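Skudville Paper Club: Common Questions

Do I need to bring paper?
No. We have plenty of 8-inch sheets at the front table. Bring your own if you like a certain weight.

Can children come?
Yes, with an adult. Young kids do best in the early group, which ends at 5:30.
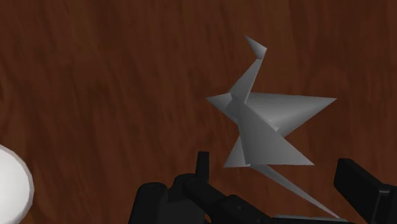
What does it cost?
Nothing for members. Guests pay at the door -- cash only.

Is there a meeting in August?
No, the hall is closed. For anything else, write to Vija Mets.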